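Branurden bench notes: the arms, five months in

2 Jul 2019

Several people have asked how it's going with the arms, so I'm putting it in one place. If you don't know, I work at Skosstead, on the refurbishing side. Office desktops come in by the pallet when companies replace them. We test them, swap what needs swapping, and send them back out. I've been on the boards bench for most of my time there.

In February we got the Rarkel cell, which is two robot arms at one bench. It was meant to do memory and processors on the towers. The plan on paper was about 900 machines a month through it. We haven't had a month like that yet.

My job used to be simple to explain. Open the case, pull the parts, test them, put good ones in, close the case. On a busy day my thumbs hurt by lunch, because memory clips are stiff and there are a lot of them. Now I open the case and lay it on its side, clear the cables back toward the drive cage, and load the fixture plate. The processor goes in its recess and the cards go in the slotted holder at the front. Then I start the program from the screen and stay close enough to stop it.

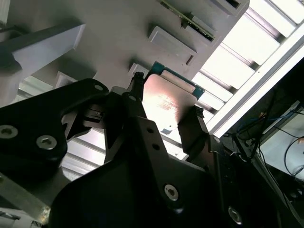
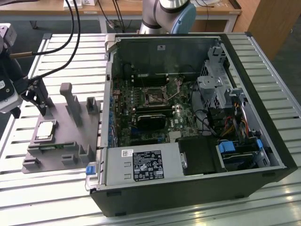

Gripper with a module in its fingers, and an opened tower on the bench beside the fixture plate.

4 min read

The gray plate took us longer than the arms did. It's 3D-printed, and we're on the sixth version. Melahat Sönmez draws them and prints them overnight. The early ones held the cards too tight and the fingers would lift the whole plate. Then she opened the slots up and the cards leaned. Version six is fine for everything except one thin card that we still do by hand.

Cables are the other thing. A person pushes a cable out of the way without thinking about it. The arm goes where it was told, so if a drive cable has sprung back over the board, you get a stop and an error number. I keep a log of stops. Since we started there have been 51 that I'd put down to cables, and most of those were me being in a hurry. I now tuck them twice.

What has changed for the people is what I mostly get asked about. There were four of us on boards. There are three now. Selim Coşkun moved to incoming, where he grades machines as they come off the truck. He was asked and he said yes, but I think he'd tell you it was the kind of asking where you say yes. He's paid the same. He misses the bench, and he comes over at break to see what the arms are doing.

The other two are still here with me, and we take turns at the cell, half a shift each. I asked for that. A full shift of loading and watching is harder than it sounds. You can't read or talk much, and you can't get into a rhythm either, as the pace belongs to the machine. The first weeks I did full shifts and went home more tired than when I did everything by hand, just in a different place. My thumbs are better though. I want to be fair about that.

Pay came up at the June meeting. We're now doing setup, clearing faults and some light programming, and our job title is the same as before. We were told it would be looked at. The training budget is a separate matter, and each of us gets 2,000 for the year, which I've put toward the evening controls course at Hutsuliak. It starts after the summer.

New people are a problem I don't have an answer to. I learned boards by ruining a few. You bend some pins, somebody shows you how to hold the processor by its edges, and after that you know it. The last trainee we had learned to load the plate first. He's good at it, but when the cell was down for two days he had never seated a processor himself. So now anyone new does 100 machines by hand before they touch the screen. That slows things down and the office wasn't keen, but they agreed to try it until the end of the year.

Next up is a second plate, so one of us can load while the other one is being worked on. Melahat has the drawing done. I'll post again once it's been on the bench for a while.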